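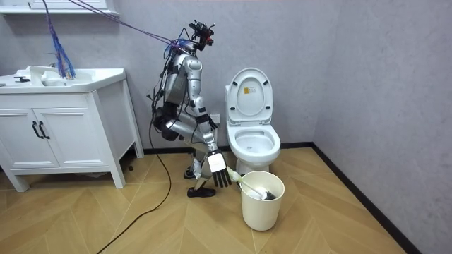
Who do we work for?
Landlords, small hotels and private households in Plundlow and Brelladby.

Erden Bathrooms is a family firm with 11 staff. We fit, repair and reseal bathrooms, and we do our own tiling and plumbing. Most jobs are small – a new basin, a leaking cistern, a floor that needs relaying. Quotes are free within 30 miles of the Plundlow showroom. The showroom is open Monday to Friday and closed for a week in May.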